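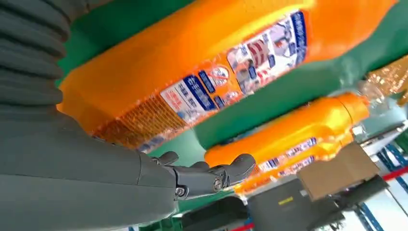
8 Jan 2021

Pull rig, first session after the break

Goal for today was to get the pull rig back into a state where I trust the numbers, then run the warm-up comparison we kept putting off in December. Got the first part done. Got half of the second part done.

Powered the amplifier up and left it alone for an hour before touching anything. Zero was off from where we left it before the holidays, by more than I like but not enough to worry about. The room had been cold. Logged the offset on the sheet taped inside the cabinet door. Please keep doing that, even when it looks fine.

Check load: five 25 kg plates on the hanger, hanger tared out. Should read 1,226 N. First hang read low. Took the plates off, put them back, still low by the same amount. Swapped the lower shackle for the spare and it came right, so the pin on the old shackle was rubbing on the side of the eye and taking a little of the load. Old shackle is in the red bin with a tag on it. Don't put it back on the rig. It is fine for the sled.

Repeated the hang with the spare shackle, plates on and off, and it came back to the same reading both times. Then worked down one plate at a time and back up. Straight line both ways. Happy with that.

The Peltonen bar is back in the rig. It had been borrowed for deadlifts, going by the chalk in the knurling. Brushed it out. The other bar has more whip and you can see it in the trace as a soft start to the pull, and that makes the early force numbers useless for comparing one day with another. Peltonen bar stays on the rig hooks from now on. I wrote RIG on the end cap in paint marker.

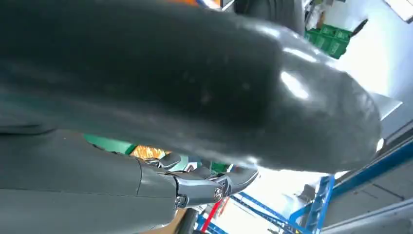

Bar height was the next thing. The sheet from December gives the hole number for each lifter but not which side it was counted from, and the uprights don't have the same number of holes below the crossmember. Measured from the plate to the underside of the bar instead and wrote that down in millimeters for both of us. Use the millimeters. The hole numbers are crossed out.

Warm-up comparison. The question is a small one: does it matter for the peak pull whether the warm-up is general (bike, then bodyweight squats and hip hinges) or specific (short easy pulls on the rig, building up), if the total time is the same? Most lifters I ask say they do whichever they feel like. For training that is probably fine. For testing I want one fixed way of doing it, written down, so that a change in the pull is a change in the lifter.

Plan was 2 lifters, 2 warm-ups each, on separate days with the order flipped between us. Today I did general and Niilo Honkanen did specific. Next session we swap.

My pulls: the first felt slow and the trace agrees. There was a dip before the rise, meaning I unloaded before pulling. Threw it out. Second and third were clean and close together. Fourth was higher than both of them. That bothers me a bit, as it suggests I was still warming up during the test itself and the general warm-up left me short. One session, one lifter, so it goes in the book and nothing more.

Niilo's pulls: all clean. His best was his first, and the rest dropped off slightly. He said his grip was going. He had not used straps on the warm-up pulls and only put them on for the test. We should have straps on for every pull, warm-up included. I have changed the protocol page. Niilo also thinks the rest between pulls is too short for someone his size. I'd like to leave it alone until the swap session is done, otherwise we are changing two things at once.

Felix (the old laptop, for anyone new reading this) dropped the connection during Niilo's third pull. Trace has a gap in it but the peak was already in. I reseated the cable and it behaved after that. If it does it again I'll move the logging to the desktop and Felix can go back to playing music. The file with the gap is saved with "gap" in the name. Don't average it in with the others.

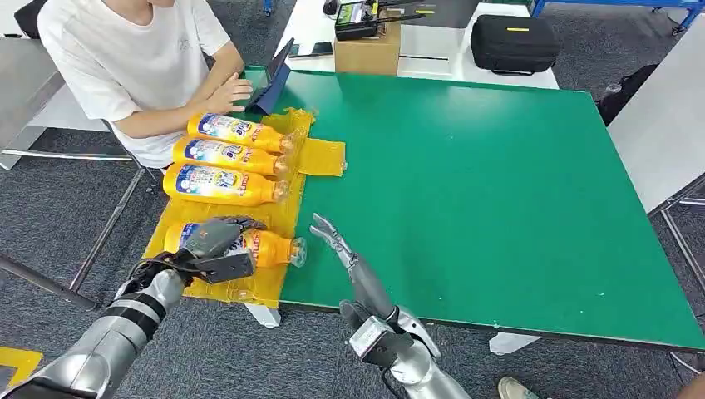
Layout of the small parts needs sorting out before the swap session. I lost a good ten minutes looking for the second strap and then the hex key for the bar stops, both of which were under a towel. I'd like everything on one marked surface, in the same place and facing the same way each time. The four orange bottles on the yellow sheet are what I mean: all lying on their sides, all with the caps pointing to the right, on a patch that is plainly the work area and taped down to the green table. Do the same with straps, chalk, collars, hex key and the spare shackle. And press the tape flat all the way along, with no loose flap sticking out past the sheet. On the rig plate that would be right where the left foot goes.

Foot position, while I'm at it. We have been going by eye. Looked back over the December notes and there is no mention of stance width anywhere, which was sloppy of me. Today I chalked around my shoes on the plate and measured heel to heel. Niilo did the same. Widths are now on the sheet under the bar heights. His left foot was turned out more than his right, and he says it always has been. Left him to it, but he should do the same thing next time.

The call with Tandness about the second load cell did not happen. They moved it to next week. I still want the price with and without the calibration sheet. We can do our own hangs, and the cell we have has never been far out when the hardware around it was right. What I'd ask them about is side load, given the shackle business this morning.

The Hirnemstead club has asked if they can bring their juniors over for a test day. I said yes in principle, but not until the protocol page has stopped changing. For beginners I'd want a full practice session on the rig first, with no numbers shown. People who have never pulled against a fixed bar tend to jerk it, and the cue that works best for me is to take the slack out, hold, then push the floor away. Put that on the page too, in those words.

To do before the swap session:
Print the new protocol page and bin the old copies
Straps on for all warm-up pulls
Tape for the parts area, and for the foot marks once the chalk is checked
Longer cable for Felix, or move to the desktop
Repeat the full hang test before anyone pulls
New pin for the red bin shackle, low priority

Plates are back on the tree. Amplifier left on over the weekend on purpose, to see what the zero does. Please don't switch it off.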